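Search this guide Go

Section 7: Setting up a water softener

These steps cover the Zellent and Jondby cabinet softeners. The Ersoy valve head works much the same way, whatever the Ersoy leaflet says about being in a class of its own. Read the whole section before you shut off the water.

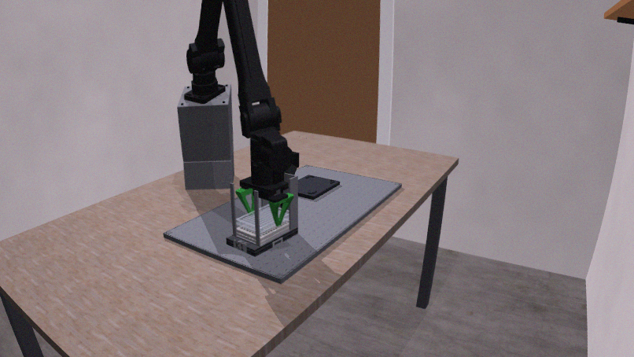
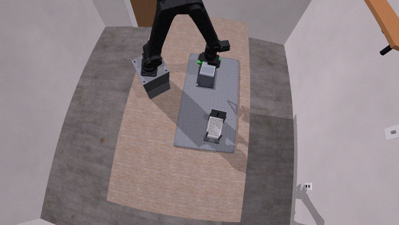
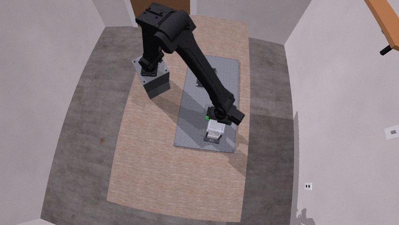

First, find out if you need a softener at all. The free test strips in the box tend to make any water look hard, and the people who pack them also sell the salt. Send a sample to a lab, or ask your town for its hardness figures. Ours in Brurnlow came back at 154 mg/L, well under what the salesman's strip claimed.

1. Turn off the main valve and open the lowest tap in the house to drain the line.

2. Set the cabinet on a level floor near a drain. The brochure says "any corner will do". It won't if the drain hose has to climb over a doorway.

3. Fit the bypass valve. Check that the arrows follow the flow of the water. The two ports look alike and are easy to swap.

4. Run the drain hose to the floor drain and leave an air gap of at least 2 pipe diameters, or more if your local code asks for it.

CAUTION: Never push the hose down into the drain. Dirty water can be drawn back into the unit.

5. Add salt to the fill line. Plain pellets are fine. I have yet to see a good case for the "premium" bags.

6. Set the hardness dial to your lab figure, in the units the dial uses. Leave out the "safety margin" in the quick-start card — all it does for certain is use more salt.

7. Open the main valve slowly, with the bypass still on, then move it to Service and look for drips at each joint.

NOTE: The "smart" setting needs a week of normal use before it adjusts itself. Until then, set it to regenerate every seven days at 2 a.m. and judge the claimed savings by your own water bill.

Keep an unsoftened line to the garden tap.

Back to top | Contact us | © Brurnlow Home Water Guides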